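Gripper closes on one side only in sim – left finger grabs, right one just hangs there

Asked by fkermani
Tags: simulation, gripper, mimic joint, wrist camera
Viewed 400 times

Hi all, hoping somebody has seen this. I look after the simulated pick and place cell for our group (internal name is Tunon, doesnt matter). Arm with a two finger linkage gripper, dresser top with a few household things on it. Worked fine up to the last time I changed the gripper model. New model is the one from the Mitis asset pack, swapped in place of our old one, same mounting flange, same controller config.

Now when I send close, the left finger goes in and sits against the object and the right one stays out. No error. Controller says goal reached. Grabbed this on the vase task:
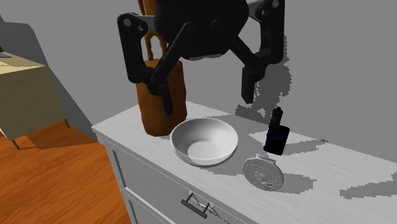 Left finger on the vase, right finger still open

What I tried so far:

- raised the closing force, no change
- lowered the closing force, no change
- slowed the close command way down, same thing only slower
- reset the whole scene and reloaded the arm from scratch
- deleted the vase and closed on nothing. Left moves, right doesn't. So I dont think it's contact

The joint list prints both finger joints and both have limits that look sane. The old gripper had one drive joint and everything else followed it. I assumed the new one was the same but I did not write it so who knows.

Second thing, maybe related, maybe not. The wrist camera view doesn't match what I had before the swap. Same offset numbers in the config. Should I be fixing the gripper first or the camera first? I have to re-record the baseline runs after this and would rather do it once.

Farhad Kermani

2 answers

Answer 1 – accepted
by Shanti Tyagi

Had this exact thing with a different gripper. Your right side is not being driven. Controller commands one joint, that joint gets to its target, controller is happy and reports goal reached. It never looks at the other one.

In the old model the right finger was a mimic of the left. Plenty of importers drop the mimic tag when they convert, and you get a plain free joint with no drive on it. Limits still come across ok so the joint list looks normal. Check this first:

1. Open the converted model, NOT the source file. Find the right finger's main joint.
2. Look for the mimic or coupling entry. If it's gone, that's your problem.
3. Put it back. Multiplier 1 or -1 depending on which way the axis points. Get it wrong and the finger opens when it should close, you'll know right away.
4. Look at the small links too. On a linkage gripper the inner bars usually have their own coupling, and if you only fix the big joint the pad can tilt as it comes in.
5. Close on nothing, then on something fat like the vase, then something flat.

If your importer can't do mimic at all, add a second drive on the right joint and send it the same command. Uglier but works. Set stiffness and damping the same on both sides or one will always arrive early and push the object over.

Also change your goal check. Make it read both finger joints. Takes a few lines and you won't get fooled by this again.

Camera second, and yes I think it's related. Your offset is probably measured from a gripper link, and the new model has its base link origin somewhere else. Same numbers, different starting point. Park the arm over the counter with the fingers open and look at what the wrist camera gives you. You want both fingertips at the bottom and the thing you're going for clear of them.

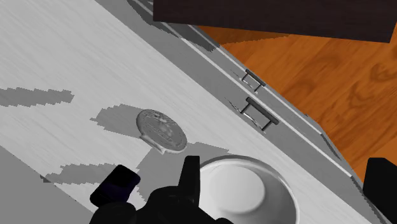
Once you get a view you like, move the offset so it's measured from the flange instead of the gripper base. Flange doesn't change when you swap end tools. We did that back in May and haven't touched those numbers since.

Then save the camera pose and the gripper model version in the same config file. If one changes and the other doesn't you want it to complain at load, not after a full day of recording.

Do the flat object test with the fixed camera, by the way. Something like a coin is a much meaner test than the vase. The pads have to come down almost onto the surface, and if one side lags you end up shoving it along the counter. Start a little high and step down in small moves, and watch for a pad touching the surface before the other one does.

Comments on this answer:

fkermani: It was the mimic. Entry was gone in the converted file, still there in the source. Put it back with -1 and the fingers close together now. Inner bars were missing theirs too, so thanks for number 4, would have missed that completly. Camera tomorrow.

Shanti Tyagi: Good. Keep a copy of the fixed converted file somewhere the importer can't overwrite it. Ask me how I know.

fkermani: already happened once lol

Answer 2
by jalali_cells

Check your physics timestep. We run 2 substeps and had weird finger stuff until we went to 3. Could also be self collision between the gripper links, some models ship with it on and neighboring bars lock each other up. Turn it off for the whole hand and see.

Not sure about the camera, never used one on the wrist.

Comments on this answer:

Shanti Tyagi: self collision is a fair thing to check, but a locked joint normally shakes a bit or throws a warning. I'd still look at the coupling first.

patel_r: +1 on self collision, had it on ours. Turning it off for the entire hand hides other stuff though. Just exclude the pairs that share a pin.

jalali_cells: ok yeah, pairs is better

Question edited February 6, 2023 – fixed tags, moved camera part to the end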